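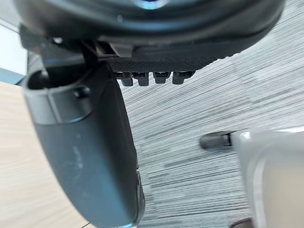
Firouzeh Jafarzadeh asked, before the coats were off, whether the thing could put a chair back where it found it, and if it couldn't, what exactly Wellercombe had been paying for since July. I've put her question first because it was the first one asked at the open day, and because the rest of the afternoon was more or less an attempt to answer it.

**Progress report to the Wellercombe fund, second period**
2024-11-18

## The open day

Your grant letter asked for "at least one occasion of public engagement". We have now had one. We set out 50 seats and filled almost all of them, helped by the rain and by a sign at the Unton bus stop that mentioned cake. There was cake. It's in the accounts under hospitality, and I would be grateful if it could stay there.

The plan was a short talk, a demonstration of the arm clearing up after a meeting, and questions. The talk overran. It was mine, so I'll say no more about it.

## The demonstration

The task we promised you in the application was room reset: the arm goes round after a meeting, finds the chairs, takes hold of each one somewhere sensible and moves it to its marked place. We ran it nine times in front of the audience. Six runs ended with the chair on its mark. On two the arm got hold of the chair, pulled it half the distance and let go. On the last it stopped short, thought about things for long enough that people began talking among themselves, and had to be restarted.

Six out of nine is below the figure in the application. It's better than the July trial, which I described to you at the time as "encouraging" and which was mostly a recording of me saying sorry to a door.

What we learned is that office chairs are awkward customers. The seat turns and the base rolls. An armrest looks like an excellent handle until you pull it, at which point the top half of the chair sets off in one direction and the bottom half considers its options. The Tian software, which plans the approach, was taught mainly on chairs that stay put. It's now being taught on the other sort. Going in low, under the seat and towards the base, gives a steadier pull, but the wrist camera then has very little to look at except dark plastic and carpet, and the planner doesn't care for either.

## Questions from the floor

- Can it do stairs? No.
- Would it hurt if it ran into you? It's set to stop on light contact. A gentleman in the second row asked to try this and was allowed to, with the speed turned down. He seemed disappointed.
- Is it cheaper than a person? At present, no, by a very wide margin. The grant is for finding out whether it could be.
- Why is it so slow? See above.

As for putting the chair back where it found it: it can't yet. It goes to marks we have laid down beforehand and has no memory of where a chair was when it arrived. I said so, and Firouzeh wrote it down. She has since sent a polite email asking for a date.

## Money

We're £600 under on equipment, as the second Bramis controller came in at less than the quote. I'd like to move that sum to cover extra lab time in the new year. Nothing else has shifted between headings.

## Next period

1. Finish retraining on swivel chairs and repeat the nine runs, same room, same chairs.
2. Add a step that records each chair's position before anything is touched. This wasn't in the original plan, but I can't see us holding a second open day without it.
3. Fix the long pause. We think the planner is rejecting every grip it comes up with and then starting the list again from the top.
4. Shorten the talk.

Logs for all nine runs are in the shared folder, along with the feedback forms. The most common remark on the forms concerns the heating.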